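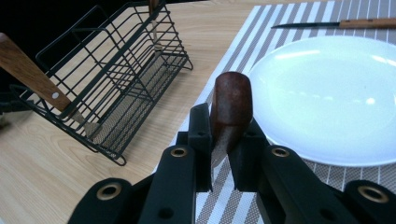 Striped placemat, wire dish rack, wooden table.

OK so, a thread about page layout software and the thing that ate my whole August. If you've ever had text boxes jump around when you open an old file, pull up a chair.

I do the layout for a walking guide called Trirnwood. 200 pages, lots of little maps, lots of captions sitting next to little maps. I've been doing it in Doment for years and I like Doment! I'm used to where everything is.

Then I updated. I know, I know. Middle of a project, brand new version, clicked the button anyway while my lunch was heating up.

Opened the file and every caption had moved down a tiny bit. Not enough to spot on screen at normal zoom, but on the map pages the last line of each caption was gone. Just a little red overflow mark in the corner of the box.

How many text boxes are in the file? 2759. I know that because the document info panel tells you, and I stared at it for a good long while.

First thing I tried was nudging the boxes back up by hand. I got through 7 pages before I wanted to lie down on the floor. Also you nudge one and the box under it is locked to it, so that one goes too, and then the map number is sitting in a river.

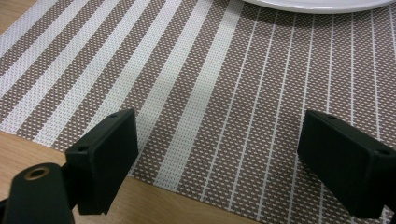

Second thing was the baseline setting. The new version measures the first line from the top of the tallest letter in the font, and the old one measured from the font's own line height. So if your font has tall accents (mine does, there are a lot of Norwegian place names in this thing) everything gets shoved down.

There IS a menu for it. It's under Text Frame, then Options, then a tab called Compatibility that I had never once opened in my life. You pick "Legacy" and the box snaps back. Lovely. One box at a time though.

I asked on the Doment forum if you could do it for the whole file and Rocío Usuga answered before I'd even finished my coffee. She said to change it in the base object style and everything built on that style picks it up. Bless her.

Except half my captions weren't built on a style. Past me drew them freehand and typed in the font size by hand. Past me and I are going to have words.

So I ran the style fix and then checked the box count with the Find panel – 2328 fixed, just like that, in one go. The rest were my freehand ones.

For those, Torbjørn Tveit sent me a little script he wrote for a catalog job. It's named Nicholas and I didn't ask. You select a page, run it, and it finds any box with no style and gives it the one you choose. It asks before each page, so you can skip the title pages and anything else you've set up specially.

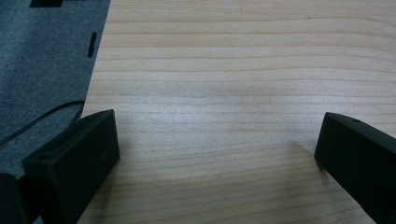
Couple of things to watch if you try the same route. Save a copy first, under a new name, and turn off the autosave while the script runs. I left it on the first time and it saved in the middle of chapter four, and undo stopped at the save.

Also, rotated text. The script turns it back to level. I've got a handful of road names running up the side of the maps and I had to tilt all of those again.

A few people asked why I don't just move to Rindance. I did try the trial! The import brought my maps in fine but it threw away the linked captions, and I'd have to rebuild the index. Maybe for the next book.

PDF export is clean now, no red marks, and the file opens faster than it used to. I still want to go through the coast chapter once more on paper, the captions are tight in there.

If anyone knows how to make Legacy the default for new files, please tell me. I've looked in Preferences twice and I can't find it.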